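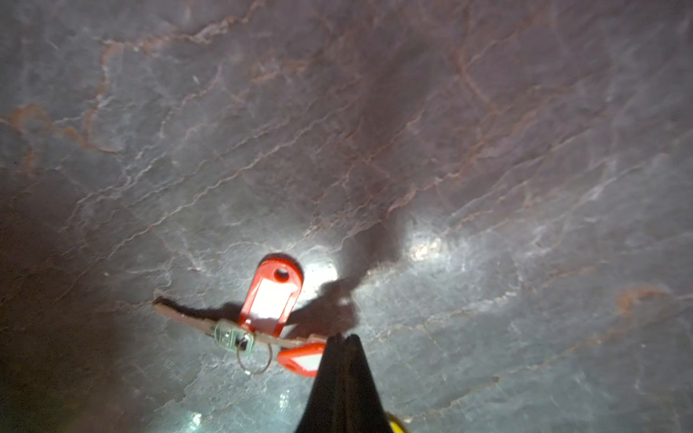 Chapter 6
Running a Low-Cost Spay and Neuter Program

The last chapter looked at how animals enter a shelter. This one is concerned with keeping some of them from being born in the first place. Spaying and neutering are routine operations, and most veterinarians perform them every week. The difficult part for a shelter or a rescue group is getting the operation to the animals whose owners can't pay for it, can't get to a clinic, or haven't thought about it.

When you have finished the chapter you should be able to tell a voucher program from a fixed clinic and a mobile clinic, draw up a simple budget for each, and decide which records to keep from the first day. Terms set in capitals the first time they appear are defined in the glossary.

6.1 The Drindetti County program

We will return several times to one program. Drindetti County is mostly farmland, with one large town, Tavares, and a scattering of smaller ones. For years its only shelter, run by the Jirnero Animal League, took in more puppies each spring than it had kennels for. Litters were left in boxes at the gate. The league's director, Océane Hawthorne, asked her board to stop paying for a second overflow building and put the money into surgery.

The board agreed to a trial, which began in March with a VOUCHER PROGRAM. An owner filled out a one-page form, paid $28, and received a voucher good at any of the veterinary offices that had signed on. The league paid the office the rest of the fee. A voucher expired after 58 days, and the owner could ask once for a new one.

Use was uneven. Owners in Tavares redeemed most of their vouchers. Owners in the outlying towns often didn't, and when the league telephoned them the usual answer was the drive. Some had no car on weekdays. Others had a car but worked the same hours the veterinary office was open, and surgery means two trips, one to drop the animal off and one to pick it up.

In its second year the league added a MOBILE CLINIC, a converted van that parked at the Dusier fairgrounds and did surgery on site. Sylvie Beaudoin, the veterinarian who ran it, kept a separate log of the town each animal came from. Her log showed that the van was reaching owners who had let a voucher expire. By the end of that year the two parts of the program together had paid for 3,970 operations.

6.2 What the numbers do and don't tell us

It is tempting to judge a program by the count of operations alone. The count is easy to collect and it looks good in a newsletter. But a program can perform a great many operations on animals whose owners would have paid full price anyway, and shelter intake will hardly change.

A better measure is the share of operations done on animals from the areas that send the most litters to the shelter. To work this out you need the owner's town or ZIP code on the surgery record, and the same information on the intake record. Many shelters collect one and not the other. Beaudoin's log was useful mainly for this reason — it could be laid next to the league's intake book and compared town by town.

Intake is also slow to respond. Dogs that were already pregnant when the program opened will still have their litters, and strays arrive from outside the county. A board that expects empty kennels after one season will be disappointed, and may cut the funding too early. Hawthorne asked for a commitment of three years before the first voucher was printed.

6.3 Setting the fee

Should surgery be free? Programs differ. A small fee helps cover supplies and may cut down on missed appointments, but any fee will turn some people away. The league settled on a fixed price with a waiver of up to 80 percent for owners who received public assistance. Proof was a benefits letter, shown at the desk and handed back. No copy was kept.

Before you read section 6.4, find out what a spay costs at two private offices near you, and ask what the price includes. Pain medication and the follow-up visit are sometimes billed separately.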